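Zondomer drawer study – frequently asked questions

What is the study about?
We want to know if a robot arm trained on one piece of furniture can work the drawers of another without being taught again. The method is called Bavix. It was written by Imogen Cheetham and Preben Snorradóttir.

How much training data did you use?
The policy was trained on 2389 demonstrations. A further 700 were held back for testing.

Why three drawers?
A low drawer asks for a very different arm pose than a high one. With the arm down in the bottom drawer, the forearm has to clear the side wall.
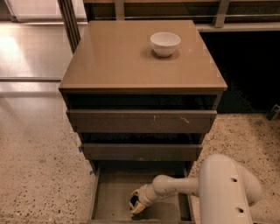

Does the bowl on top matter?
It gives the policy something it should leave alone. We score a run as failed if the bowl is moved, even when the drawer part goes well.

Do you reset the scene by hand?
Yes. One person does it between runs, and scuffs on the drawer fronts are left as they are. We don't repaint or swap panels – a policy that needs clean fronts is of little use to us.
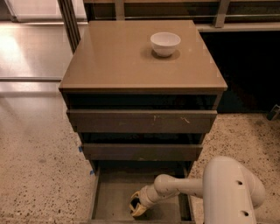
What are the known limits?
Bavix does poorly on drawers that stick. It also takes 2 tries on some low drawers, and we stop a run after 5.

Who do I ask for the data?
Write to Auður Hauksdóttir at Josgate. Requests are open until 14th January.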